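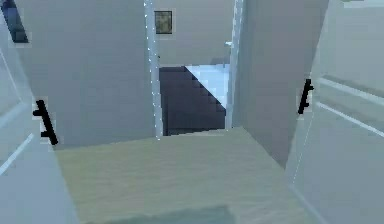

Premholm Youth Group Attendance and Badge Records

Version 2, snapshot dated 2024-01-01
Maintained by Anjani Setiawan and Aisyah Nair

Read this before you plot anything. The files are small, the columns have friendly names, and it is very easy to get a nice chart out of them that means nothing. We have seen three such charts already, and one of them ended up in a grant application.

What is in it

Weekly attendance and badge awards for 28 after-school and evening youth groups in Premholm and the neighboring town of Clendarby. The children were between 6 and 14 when they were signed up. Each group has its own leaders, its own meeting night and its own idea of what a register is for.

The data comes as three CSV files.

attendance.csv has one line per child per meeting, for the groups that kept a register by name. Groups that only wrote down a head count are in headcount.csv instead. Do not merge the two and call the result attendance. A head count at one group includes the leaders' own kids, who were not members, and we could not pull them back out.

badges.csv has 3000 lines, one per badge handed out. It is a record of handing out. Whether the child did the work listed in the badge book is a separate matter, and we have doubts. In one group every child received the same four badges on the same night, twice.

groups.csv has one line per group: code, town, meeting night, age range, year opened, and a notes field. The notes field is the most useful column in the whole release. It is free text and full of typos, and we left it that way.

Where it came from

Most of the registers were paper. Aisyah typed them up over one winter from binders, loose sheets and, in one case, the backs of raffle flyers. The rest came out of Tevero, the sign-up tool that nine of the groups used for a while. Tevero exports look cleaner than the paper ones. We trust them less. The tool marked every child present unless a leader opened the meeting page and changed it, and plenty of leaders never opened the page. If you see a Tevero group with perfect attendance for a whole season, you have found a group that stopped taking attendance.

The source column tells you which is which: P for paper, T for Tevero, M for a season where the group switched partway through. Please use it.

Claims we would not make with this data

That joining a group makes children more confident. There is no measure of confidence in here. People keep asking.

That badges keep children coming back. Children who stay longer get more badges for the plain reason that they were there on more nights. You can correct for time enrolled, and Anjani did, and the link mostly went away. Her notebook is in the extras folder.

That outdoor groups do better than indoor groups. The label was filled in by the leaders, and several groups that called themselves outdoor met in a school gym from October on.

That numbers fell in Clendarby. They fell in the file. Two of the groups there lost their binders, and the gap reads as zeros in version 1. In version 2 those weeks are blank. If you have version 1, delete it. 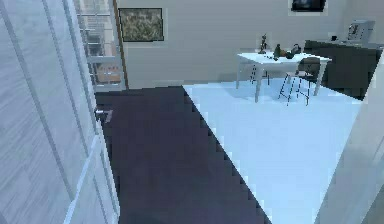 Claims we think are fair, with some care

Within a single paper-register group, you can compare one month with another. February is low nearly everywhere, probably from colds and bad roads, though the registers give no reasons for absence and we are guessing.

You can look at how long children stay after their first meeting. A lot leave inside the first five weeks. We looked at this in two different ways and it held up both times, which is more than we can say for anything else here.

You can study how leaders keep records. We mean that seriously. It may be the best use of the whole thing.

Columns that need a warning

child_id is stable inside a group and nowhere else. A child who moved from one group to another shows up as two children. We tried matching on birth year and start date and got too many false pairs, so we dropped it.

age is the age at sign-up and is never updated. A child listed as 7 for four years is a child who got older.

invested is yes or no. Some groups hold a welcome ceremony after a set number of weeks, some do it on the first night, and two have no ceremony and put yes for everyone. The column is close to useless across groups. It stays in because people complained when we cut it.

fee_band runs from A to D. The bands were set by each group, so a B in one place can be higher than a C in another. No dollar amounts are included.

leader_count is blank for 70 meetings. Do not fill it with the group average. We did that in version 1 and it hid the nights when there was one adult in the room, exactly the nights somebody ought to look at.

Privacy

Names, addresses, medical notes and school names were removed before the files left Aisyah's laptop. Birth dates were cut down to the year. Any group with fewer than eight children in a season had its attendance lines removed for that season, which took out 175 lines in total. Those groups still appear in groups.csv.

We will not call this anonymous. Premholm is a small place, and a person who knew that a certain child earned a certain badge on a certain night could find that child. For this reason the files are handed over on request and are not posted for open download. Do not repost them. Do not try to match them with club photos or newsletters.

The Simanjuntak comparison

An earlier write-up, known here as the Simanjuntak report, used a partial copy of the same binders and found much higher attendance. We have gone through it line by line. It counted a child as attending if they came at least once in a month. That is a choice a person can make, but the report does not say so until a footnote near the end, and most people who quote it have not reached the footnote. Our figures and theirs should never go in the same table.

Known problems, not fixed

Group 14 has two meeting nights and the register does not say which one a line belongs to.

Badge names are spelled however the leader spelled them. There is a lookup file in extras covering the common ones. It will miss some.

Holiday weeks are missing in some groups and entered as zero in others.

Group 22 recorded a camp weekend as six separate meetings.

Changes and corrections

Send corrections to Anjani with the group code and the meeting date. If you think a number is wrong, it may well be, but we need to find the page in the binder before we change it. Requests to add a satisfaction score will be turned down. The groups never collected one.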